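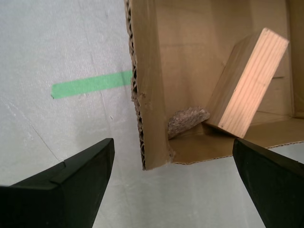

Success rate is the wrong first number

12th June

Most papers on robot grasping put one number in the abstract. The robot picked the object this percent of the time. I have written abstracts like that myself, and I think we should stop leading with it.

My case comes from a small study we ran under the name Tultidance. The task was to take a wooden block out of an open cardboard box. We trained 3 policies on the same demonstrations and ran each one 192 times. The box stayed inside a region marked with green tape, and the block went somewhere inside the box, at an angle drawn from a list. A trial counted as a success if the block left the box and was still in the fingers at the end.

Two of the policies came out even. By the usual standard we would have written that they perform the same and moved on to the one that did worse. Then someone had to watch the recordings for an unrelated reason, and it was plain that the two were doing different things.

The first policy, Stukanier, went in slowly, missed often, backed out and tried again. Its failures were mostly trials that ran out of time with the block still in the box and nothing disturbed. The second policy, Brimel, went in fast. When it was right it was right on the first try. When it was wrong it pushed the block into a corner, bent a wall of the box, or dragged the whole box off its marks. After those trials a person had to walk over and put things back.

If you are going to leave a robot alone for a night, those are very different machines. The first will waste your time. The second will stop working at some point before morning and stay stopped. The success rate says they are equal.
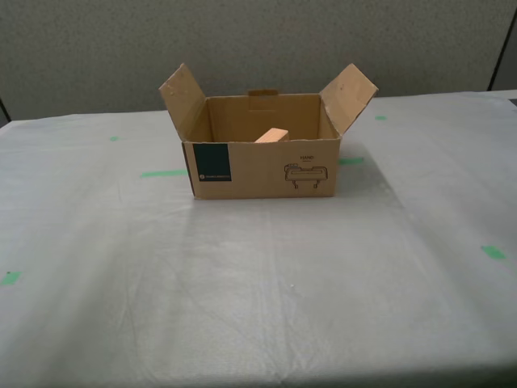 The setup hides this from us. Between trials we square the box up on the tape, place the block and press start. Every trial begins from a clean state, so a bad failure costs the policy exactly as much as a mild one. The person doing the reset absorbs the difference, and that person's work doesn't appear in any table.

So we ran the comparison a second way. No resets unless the robot could not continue. If the block was still in the box after a failed try, the next trial started from wherever it lay. We called this the Tarigan protocol, after the room. Stukanier got through 147 trials in a row before anyone had to step in. Brimel's best run was a small fraction of that. Nothing in the first set of results would have told you to expect it.

There are fair objections. Trials that start where the last one ended are not independent, and the usual error bars no longer apply. That is true, and it means you need more runs and some care with the statistics. It is also harder to compare across labs, because one lab's box may be stiffer than another's. I would answer that the comparison across labs was never very good to begin with. Change the lighting or the finger pads and the percentages move more than the gap between most methods.

The stronger objection is cost. Long runs tie up an arm. A group with one robot may not want to give it over for this, and reviewers don't ask for it. I don't have a good answer to the second part except that reviewers are us.

What I would ask for is modest. Keep the success rate, but put 2 things next to it: how many times a person had to touch the setup, and a short breakdown of what the failures left behind. Both can be recorded with a pencil while the trials are running. We started doing it in October and it added very little to the work.

It has also changed how we train. We used to throw out demonstrations where the operator fumbled the block and recovered. Now we keep them, and for the long runs I suspect they matter more than the clean ones. We haven't tested that properly yet.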